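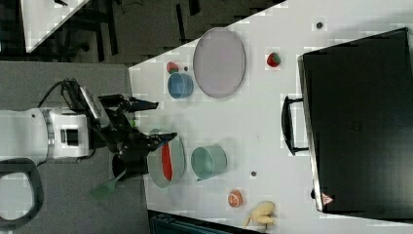

Section 6. Setting and Clearing the Play Table

Applies to the Ostora tabletop set and to any mixture of the Ostora set with whatever cups and plates you already own. Read through once before you start. It will take less time than finding the last piece of fruit.

6.1 Before you begin

1. Choose a table with a plain, light-colored top. White is best. Colored dishes show up well on it, and so does everything else, including last night's dinner.

2. Wipe the table and dry it. The plates are smooth underneath and will travel on a wet surface with very little encouragement.

3. Sweep the floor along the side where you plan to sit. You will be picking things up from it later.

Note: The tabletop is rated to 40 pounds, evenly spread. An adult sitting on one corner is not evenly spread.

6.2 Placing the dishes

1. Put the largest plate down first. It takes up more room than you think, and it is annoying to add last.

2. Place the cups next, upright, with a hand's width between them. Do not stack them at this stage. They nest snugly and the smaller children will hand them back to you to be separated, one pair at a time, for the rest of the afternoon.

3. Put the bowl where it can be reached without leaning across the cups. A bowl near the edge is easier to fill and also easier to knock off. Move it in by 6 inches if your household is the enthusiastic kind.

4. Add the food. Long pieces go in the bowl lengthwise. Small round pieces go on the plate or in a cup, and will be somewhere else when you look again.

Caution: Play food is not food. It has been tested for 3,000 squeezes and for no bites at all. Discard any piece with tooth marks deep enough to catch a fingernail.

6.3 Clearing

Clear in the order given. People who start with the plates end up holding plates.

1. Collect the small food first. Look behind the cups and then inside them.

2. Empty the bowl into the storage tray. Tip it gently. Long pieces tend to leave all at once.

3. Stack the cups, widest at the bottom. If two stick, run warm water over the outer one for a minute. Do not use a butter knife. The replacement parts page exists largely on account of butter knives.

4. Lift the plates straight up. Sliding them off the edge works until it doesn't.

5. Brush the tabletop toward yourself, into a dustpan or an open hand. Short strokes. Long ones carry the crumbs past the pan and onto your socks.

Note: Store the brush with its bristles free. Left lying on them under a pile of dishes, it will take on a permanent lean and sweep only to the left.

6.4 Missing pieces

Check under the table, then in the nearest shoe. If the piece still does not turn up, order by color and shape from the Stetcombe parts list, quoting set number 963. Single fruits ship in a padded envelope. Allow over two weeks in June, when everyone seems to lose the same tomato.

Washing instructions are in Section 7.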